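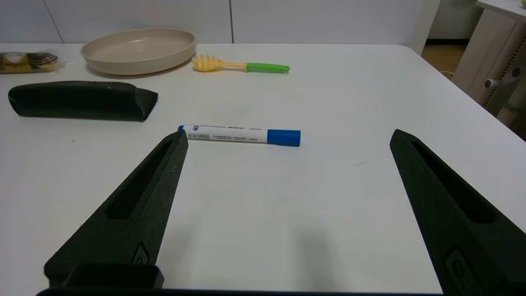
A price sign has to be readable by a person pushing a cart with a tired child in it, according to Tineke Visser, and if that person has to stop and lean in, the sign has already failed.

Visser has been lettering signs for grocery stores since she was 19. She learned the work in the back of a supermarket, at a desk between the milk cooler and the time clock, from a man who would tear up any card on which the cents were taller than the dollars. Most of the stores she worked for in those years now print their signs on a laser printer. A few have gone to small electronic tags that change price overnight. But at Flevura, a family-owned grocery in the town of Pumau, every card above the produce, the fish and the bread is still written by hand, and Visser comes in two mornings a week to do it.

She starts at 5 in the morning, before the delivery trucks. The produce manager, Filippos Karamanlidis, leaves her a list on the back of an order form. On the Tuesday I visited, the list ran to 24 items. Some were simple price changes. Others were new arrivals that needed a name, a place of origin and a line of description, which Karamanlidis supplies and Visser shortens.

"He writes me a paragraph about a pear," she said. "I have room for four words."

The cards are white stock with a matte coating, cut to three sizes. Visser rules two light pencil lines on each one, writes the price first and fits the name around it. The price goes on with a wide chisel tip, and everything else with a narrower one. She works fast. A plain card takes her under a minute, and one with a drawing on it may take 6. She erases the pencil only when the ink has had time to set, so by midmorning there are rows of finished cards laid out on every flat surface in the back room, including the lid of the chest freezer.

There was a time when nearly every large grocery store in the country had somebody like her. The trade was called show card writing, and it had its own correspondence courses, its own manuals and its own arguments. The manuals taught a small number of alphabets that could be written quickly with a brush or a broad pen. Students copied the same strokes for weeks before they were allowed to make a whole letter. Felt-tipped markers changed the work after the Second World War. They were cheaper to keep than brushes and needed no cleaning, and a stock clerk could get a decent result with a little practice. The brush writers complained about them for years.

Printed signs came into stores gradually. Chains wanted the same look in every location, and head offices wanted control over prices. By the time desktop computers were common, a store manager could print a full set of sale signs in less time than it took to write a dozen. The sign writer's hours were cut, then folded into another job, then dropped.

Flevura never made the change, mainly for reasons of money. The owner at the time did not want to buy a printer. Later, when printers were cheap, the customers had gotten used to the cards and said so when they were missing. Kalliopi Petkov, the current owner, tried printed signs in the dairy section one winter. She took them down after a few weeks.

"They looked fine," Petkov said. "I could read them, everybody could read them. People just kept asking me if the store had been sold."

She does not claim that the handwritten cards sell more food. She has never tested it, and she is wary of people who tell her they have. What she will say is that customers talk about them. A card that reads "Last of the good corn" gets repeated at the register. One for quinces, which few shoppers in Pumau knew how to cook, carried a short recipe in small letters along the bottom, and Petkov had to have it rewritten on a larger card when people began holding up the aisle to copy it down.

The cards have practical drawbacks. They wilt in the mist over the lettuce. Prices at the fish counter can change twice in a day, and Visser is not there to change them. On those days Karamanlidis writes the cards himself, and the regular customers can tell. His sevens look like ones. A shopper once argued, politely and for quite a while, that sea bass was a dollar a pound.

Some of the demand for this kind of work now comes from outside the grocery business. Wilczyńska, a bakery across the street from Flevura, asked Visser to do its window last spring and has had her back every month. Cafes, farm stands and wine shops call as well. Many of them want what she describes as a nice kind of messy, with letters that bounce and lean. She will do it if asked. She prefers a straight line.

Others are learning. Intan Chin teaches a class in show card lettering on Saturday afternoons in a room above the Pumau library. It runs for eight weeks and costs $52, with paper included. Her students on the day I sat in were a retired bus driver, two sisters with a flower stall, a high school art teacher and several people who said they simply wanted better handwriting. Chin had them draw vertical strokes for half an hour. Then she had them draw horizontal ones.

"They all want to get to the S," she said. "The S is the worst letter. I keep them away from it as long as I can."

She uses photocopied pages from an old manual and a stack of seconds donated by Prasoretti, the paper supplier that also sells to Flevura. Her advice to beginners is mostly about the arm. The hand should stay still and the movement should come from the shoulder, and the card should be turned so that the writer is always pulling the marker and never pushing it. Pushing frays the tip. She tells them to keep an old, worn marker for shading and a new one for edges, and to store both of them flat with the caps on tight.

One of her former students, Dumisani Mofokeng, now letters signs for a weekend farmers market and fills in at Flevura when Visser is away. He came to it from kitchen work. He was writing the specials on a board every evening and got tired of being told they were hard to read. His letters are rounder than Visser's, and he puts a long tail on the dollar sign that she has asked him, more than once, to shorten.

He has not shortened it. Visser has started leaving his cards up when she comes back, at least until the price changes. She thinks the dollar sign is still too long. She also thinks his numbers are better than hers were at that stage, and she told me so while he was out on the loading dock.

By 8 that morning the new cards were in their holders and the doors were open. A woman in a raincoat stopped at the apples, read two of the cards and filled a bag from the cheaper bin. Visser had gone back to the desk to sharpen her pencil. Karamanlidis had added grapes to the list.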